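zarkton-hang: clip-level planning for a two-arm sock hanging task

Version notes and data card, last revised October 2, 2025
Maintained by the Panagiotou manipulation software group

What this is

zarkton-hang is the planning and perception package we use for hanging small laundry from a clip hanger with two arms. It ships with a set of recorded episodes so that you can run the planner offline and compare your own detector against ours. The package sits on top of Grerkura, our joint-level control layer, and does not talk to the motors directly. If you only want the recordings, you can skip the install section and go straight to Loading.

Contents

planner/ - picks the next sock and the next free clip, and assigns each arm a role
perception/ - sock masks, clip detector, hanger pose filter
replay/ - steps through a recorded episode with the planner in the loop
episodes/ - 3779 episodes, one folder each
configs/ - workspace limits, gripper offsets, colour labels

Install

You need Grerkura built first, from the March branch or later. Older branches use the previous gripper message and replay will stop at the first grasp. After that, run setup from the top of the repository and then the self test. The self test replays 2 episodes and writes a short log. If the log ends with "hanger pose lost", check that your configs folder is the one from this release.

Loading

Joint states and head camera images are stored at 30 Hz. Timestamps are in nanoseconds and already aligned, so please don't realign them. Episodes longer than 300 seconds were dropped when the set was built. Each folder has a labels file giving the sock colour, the clip index from left to right, and which arm was used for the clip and which for the cloth. Stills from the head view, both arms working up at the hanger with three socks on the table:

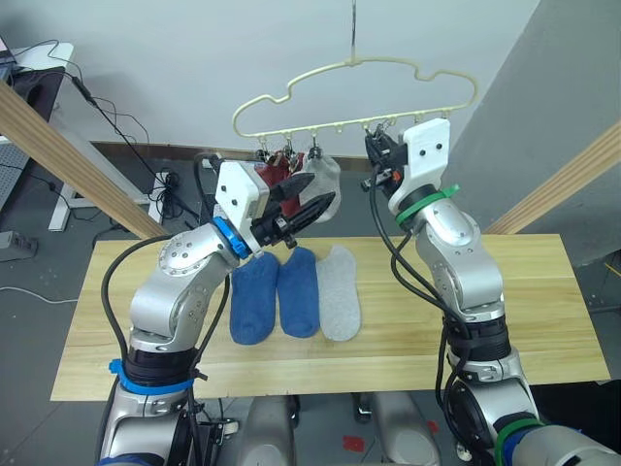
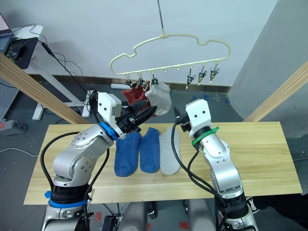 Pillow wrote in on the issue tracker asking why the clip index is counted along the rail when the hanger can swing, and suggested using the position of the clip in the robot's base coordinates instead. The request went on to say that a detector trained on base coordinates had given steadier results on their own setup, at least until the hanger turned, and that a flag to export both would be enough.

We have added the flag. Set export_clip_xyz to true and the loader will return both values. The index is still the default, as the planner reasons over free and occupied clips and needs the order to hold when the hanger moves. Base coordinates are computed from the filtered hanger pose, so they lag a little during fast motion.

Known problems

The clip detector confuses the round pegs on the rail with closed clips when the view is blurred. Lowering the confidence threshold makes this worse.

Where one sock hangs partly behind another, the two masks can merge. The planner then treats the pair as a single item and marks one clip as free when it isn't. A depth check is in progress.

Colour labels are grey, blue and red only. Dark red is stored as red.

Grasp force is not recorded. There is a column for it in the joint file, but it is all zeros.

Licence

Code and episodes are released for research use. See LICENCE in the top folder. If you redistribute a subset, keep the labels file with it and note which episodes you removed.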